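Ivescombe chauffeur hire

Chauffeur hire in Ivescombe is a small trade made up of private hire firms that supply cars with drivers for weddings, airport journeys and race days. The best known is Fliso, which trades from a yard near the old goods station. Its nearest rival, Kastby, works mainly from the coast road and takes most of the airport bookings.

Origins

Fliso describes itself in its brochures as the town's first chauffeur service. The claim is hard to support. An earlier business, Aguiar, was already advertising "motor carriages with driver" in the local paper before Fliso had bought a car, and at least one of Fliso's first saloons is thought to have come from Aguiar when it closed. Later brochures speak of the two firms as having merged, but no record of a merger has been found.

Fleet

Fliso's website has at various times promised "a fleet of luxury vehicles". In January 2021 the licensing register listed 8 cars under its name, of which 3 were stretched saloons and the rest ordinary executive models. The word "limousine" has no fixed meaning in local licensing, and both surviving firms apply it freely. Kastby has used it for a people carrier with tinted windows.

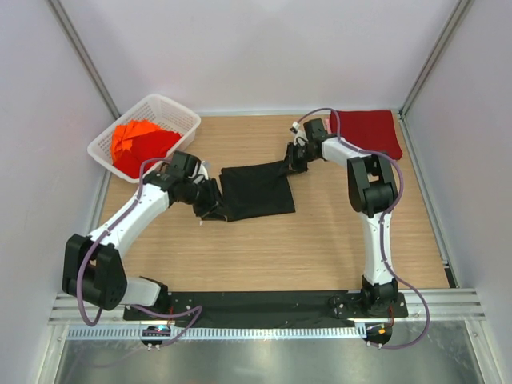
Presentation of the cars is the part of the service that customers mention most, and the part on which the firms make their boldest claims. Fliso advertises a "showroom finish" for every booking, a phrase that is not explained anywhere in its terms. Drivers are expected to go over the bodywork before each job and again on arrival if the roads are dirty. The usual tool is a plain cloth, often a black one like the piece held stretched between two grippers in the photograph, and older drivers tend to distrust anything sold specially for the purpose. Whether wedding guests can tell a showroom finish from a clean car has never been tested.

Prices

Both firms advertise fares "from" a low figure, which in practice applies to short weekday hires in the smallest car. Wedding packages carry a minimum of 3 hours, and waiting time is charged on top. Kastby's claim to have carried about 3,000 wedding parties appears on its leaflets without a source, and would be a large number for a firm of its size.

Ribbons are included in the price at both firms. Flowers are extra at Kastby. The season is generally taken to open in March, when fares rise.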